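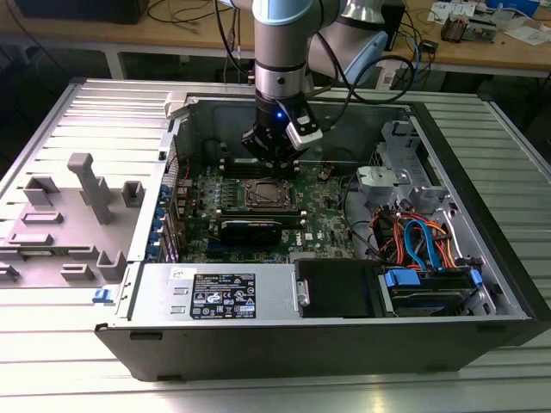
PRELLISDEN, 26th April

The Alaoui Building used to make lampshades. On its second floor, past a freight elevator that stops wherever it feels like stopping, a robot arm is being taught to put memory into a Dell desktop. A person can do this job with two thumbs and a little nerve. The members of the Skavolier workshop have been at it since October.

Skavolier is the kind of shared shop where you pay dues and get a key, a shelf, and a lifelong grudge against whoever used the good calipers last. Most of what gets built there is furniture or things that were supposed to be furniture. The arm came in through the bike-repair corner, when Ilham Hajji got tired of refurbishing office computers by hand for the shop's twice-yearly giveaway and decided to automate the dullest part of it.

"Which I picked wrong," she says. "The dullest part is wiping the drives. But you can't watch that happen, so I wanted the arm."

The setup is simple to describe. The tower goes on its side on a bench made of aluminum extrusion, with the cover off and the motherboard facing up. The arm comes down from above with a two-fingered gripper. A gray plastic holder for the memory sits to the left, the case sits to the right, and between those two places lies a very short trip on which almost anything can go wrong.

Consider the stick itself. It is thin and slick on its flat sides, and it has a notch along the bottom edge so that it fits the slot one way around. Pick it up a hair crooked and it goes down a hair crooked, which the slot will tolerate right up to the moment you push. Then there is the push. Memory wants more force than anyone expects the first time, and every person who has ever built a computer remembers leaning on the board and waiting for the crack. The arm has no memory of the crack. It has a force limit in a settings file, and the settings file was written by Hajji at one in the morning.

Her first limit was too gentle. The gripper would lower a stick onto the slot, feel resistance, and politely go home. Her second was the kind of number you choose when you are annoyed with your first number. The motherboard from that week hangs above the shop sink, where it is used to hold notes about dishes.

Software came next, or more software did. The arm runs on a homemade program called Grasari, which began as a script for moving checkers and still refers to the computer, in its error messages, as "the board," so that at least one word in it is accurate. Grasari takes recordings of a person steering the arm through the job and tries to make something repeatable out of them. The log stands at 1,121 recorded attempts. Hajji did most of these herself, evenings, with a thermos beside her and a podcast about shipwrecks going.

She has opinions now that she did not have in the fall. She thinks slots with a latch at each end are a gift from a kind engineer, and slots with one are a personal insult. She thinks cables are the real enemy. An old Dell has a wad of them between the board and the drives, red and yellow and orange and blue, and they never lie the same way in two machines. For a while she tied them back with twist ties, and the arm did beautifully. Then she took the ties off and it reached down with great confidence into the power leads.

So the cables stay loose now. This has cost her weeks, and she says it is the only decision on the project she'd make again without sleeping on it.

The holders took up most of the winter. They are gray, plastic, and exactly as interesting as they sound, but the arm has to find the memory in the same spot every time, and the case has to stay where it was put. Early versions let the whole tower creep along the bench a little with each push. You couldn't see it move. You could only see the arm getting worse as the night wore on, and Hajji spent most of a week blaming the lighting.

There is a version 20 of the small memory bracket. There is also a version 22, and no version 21 that anyone will discuss.
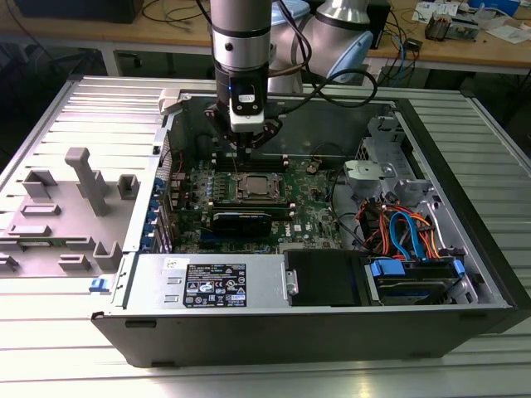
Consuelo Alcaraz thinks the whole thing should have been a jig and a lever. She has said so at several member meetings and was happy to say so again to me, over the noise of the dust collector: a hinged plate, a padded bar, pull down, done. You could build it in an afternoon out of scrap maple, she said, and it would never need to be restarted. She also wanted it noted that she'd offered to build it, and that the offer stands.

Hajji's answer to this is that the lever would need a different plate for every model of case, and that the giveaway gets whatever offices throw out. Her other answer, given a bit later and more quietly, is that she has no interest in a lever.

It's a fair argument and I went back and forth on it the whole time I was there. The shop gave away a decent stack of computers last fall, every one of them filled by human thumbs, and the families who took them home didn't ask how the memory got in. By any sane accounting the arm has made the job slower. It needs warming up, and its bench, which members used to be able to reserve, shows on the sign-up sheet as taken through the end of time.

On the other hand, people drift over. A man came in to glue a chair while I was visiting and stayed to watch the gripper think about a slot, clamps in hand, glue presumably setting. Two of the younger members have learned to write the motion files and have started improving them in ways Hajji has to ask them to explain. The bracket drawings are pinned up by the band saw and covered in other people's pencil.

On the evening I sat in, Hajji ran 3 attempts in a row with the cables loose. In the first, the arm picked up the stick, carried it over, and pressed it home at both ends with a click you could hear across the room. In the second it did the same. In the third it stopped well above the board and reported, through Grasari, that the checker could not be found.

She wrote that down. Then she poured what was left in the thermos, opened the settings file, and asked if I'd mind moving, as I was standing in its light.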